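Vornwood Opens Lending Counter for Party and Event Dishes

Nov 23, 2023
By Marisol Xolalpa
4 min read
Last updated: 9:40 a.m.

VORNWOOD - Residents of Vornwood can now borrow plates, bowls, cups and serving pieces for birthdays, block parties, school events and family meals at no charge. The new lending counter is on the ground floor of the Beltrán Building, next to the tool library, and is open to anyone with a Vornwood library card.

The counter is run by Genby, the nonprofit that has operated the town's tool library since it opened. It starts with 1517 pieces of reusable tableware. A household can borrow enough for up to 80 guests at one time and keep the dishes for 6 days, counting the day of pickup.

Dishes are packed in stacking crates by type. Borrowers choose the number of place settings and then add serving pieces if they need them. Pitchers, salad tongs, cake stands and drink dispensers are lent one at a time from a separate shelf, and tablecloths can be requested in two lengths.
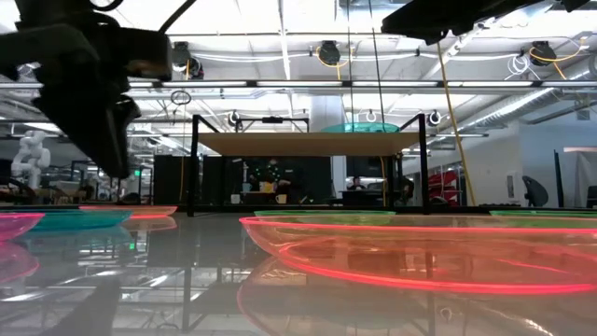
Reservations can be made at the counter or by phone up to 30 days ahead. Same-day borrowing is allowed when stock is on the shelf, but Genby recommends booking early for graduation parties and the weeks around New Year. A test run in May filled up within days, mostly with graduation and First Communion parties, and several families had to be turned away.

"Most people who came to us in the spring were already planning to buy disposable plates," said Marisol Xolalpa, program manager at Genby. "They weren't against using real ones. They had eight plates at home and forty people coming over. We wanted to make it as easy to pick up a crate as it is to stop at the store."

How Borrowing Works

New borrowers fill out a one-page form and show a library card. There is no deposit. The borrower signs for the crate at pickup, and staff check it against the packing slip when it comes back.

Dishes should be scraped and rinsed before they are returned. They do not need to be fully washed. Everything that comes back goes through the commercial dishwasher in the Beltrán Building's kitchen before it is lent again, including pieces the borrower did not use. The kitchen was inspected by the county before the counter opened and is on the same inspection schedule as the senior lunch program, which shares it.

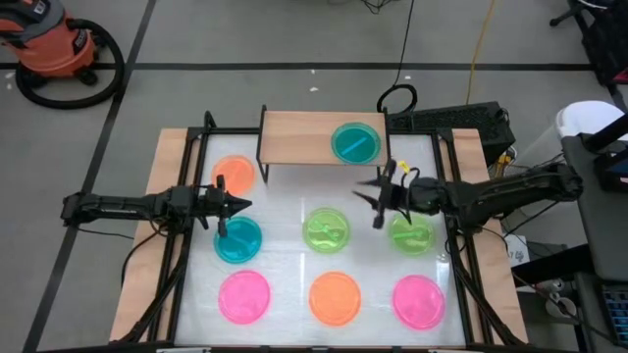
Normal wear is expected, and there is no charge for scratches or faded color. A broken or missing plate costs the borrower two dollars. Serving pieces are charged at replacement cost, which is printed on the packing slip. Borrowers who return a crate late get a reminder call first. After a second late return they can still borrow, but only on a same-day basis for the rest of the season.

The counter does not lend knives other than table knives, and it does not lend glass. Both rules came out of the May test, when a box of wine glasses was returned with most of the stems cracked. Reusable plastic tumblers have replaced them.

Most of the collection is lightweight so that one person can carry a crate to a car or a bus stop. A smaller number of ceramic place settings is available for sit-down meals. These are heavier and are packed in smaller crates. Carts can be borrowed for the walk to the parking lot but must stay on the property.
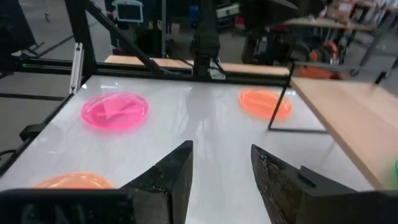
Dishes may be used outside Vornwood as long as the borrower is a card holder. Genby has also agreed to serve the neighboring village of Borkberg, which has no lending program of its own. Borkberg residents can get a Vornwood library card by showing proof of address at the main desk. Pickup is in Vornwood for now. A monthly drop at the Borkberg firehouse is under discussion, and a decision is expected after the winter.

Schools, congregations and clubs can borrow under a group account. Group accounts may exceed the household limit with two weeks' notice, if no household reservations are affected. Businesses and caterers are not eligible.

Funding

The program is paid for by a grant from the town's waste reduction fund and by fees from the tool library. The grant covers the dishes, the crates and the dishwasher lease for two years. Staff hours are shared with the tool library, and no new positions were added. Genby will report to the town council each year on the number of loans, the number of pieces lost and the cost of replacing them.

Donations of matching sets are welcome. Single plates, chipped items and anything with a metal rim cannot be accepted. Please call before bringing in boxes - storage is limited and the counter has no room to hold items overnight.
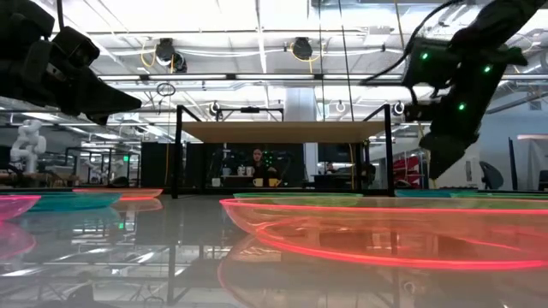 Shallow, brightly colored bowls on a glossy gray tabletop.

Hours and Location

The dish counter keeps the same hours as the tool library, with pickups until half an hour before closing. Returns can be made at any time during open hours. Crates should not be left outside the door. The nearest entrance with a ramp is on the parking lot side.

Care instructions and the borrowing form are available in English and Spanish.

About Genby

Genby is a nonprofit based in Vornwood. It runs the tool library, a monthly repair night and the dish lending counter.

Media contact: Marisol Xolalpa, Genby, Beltrán Building, ground floor, Vornwood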